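28 October 2019

Finished the transfer of the second reel at ten past one. The tape is the rehearsal recording Dagný Mogensen lent me, the one from before the first Skikcombe album, and it runs at 7.5 inches per second, half-track stereo, no noise reduction. The box says 15. The box is wrong. At 15 the singer sounds like a cartoon and the kick drum is a typewriter.

Azimuth was off again between reels. I set it by ear on the hi-hat, summing to mono and turning the screw until the top end stopped swishing, then checked it on the scope. Reel one needed almost no correction. Reel two needed close to half a turn, so I assume it was recorded on a different machine or by a different person. Dagný thinks the band had borrowed a second deck by then. She was not there and is going by what the bass player told her.

Contents of reel two, in order: a tuning break, two takes of "Panier", a long slow version of "Justau" with no vocal, an argument about the bridge, and a third take of "Panier" which stops after the second chorus. The slow "Justau" is the find. On the record it sits at 157 beats per minute and is over before the guitar has settled. On this tape it is nearly half that and the bass carries the tune. There is a dropout in the left channel in the second verse. I have left it alone in the flat transfer and patched it from the right channel in the listening copy.

Level notes. Peaks at -3 on the loudest take, so no clipping on my side. The clipping on the vocal is on the tape. Hum at 60 Hz with harmonics up to the fifth, steady, easy to notch if anyone wants it notched. I would rather keep it in the archive file.
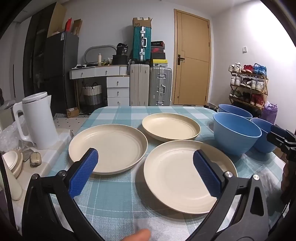

Plates on the checked cloth.

Called Oddur Brynjólfsdóttir after lunch about the liner notes. Oddur wants 538 words to fit the inner sleeve and will not move on it, as the type is already set around a block of that size. My draft is well over. The paragraph on the Dantas sessions can go, as those songs are not on this release. The paragraph on the drum sound stays. I also asked again about crediting the person who ran the tape machine. No name on the box, no name in Dagný's papers. For now the credit reads "engineer unknown", and I dislike it.

Running order is still open. Oddur has the slow "Justau" closing side two. I would put it at the end of side one - it is quiet, and the inner grooves are where the loud takes will distort first. But side one is already 22 minutes and the cutting engineer asked for less. If the first take of "Panier" comes off, it fits. Sent both versions as rough mixes with the gaps timed. Oddur will listen in the car, on speakers that make everything sound like the third take.

Test pressings are due in January if the lacquers are cut on schedule. The last record slipped by six weeks at that stage.

Cleaned the heads and the pinch roller. A fair amount of brown oxide on the swab after reel two, much less after reel one. Reel three smells faintly of vinegar, so it goes on first thing tomorrow, before the other boxes. Backed up both transfers to two drives, checksums match. Need more leader tape and splicing tabs, down to the last 10.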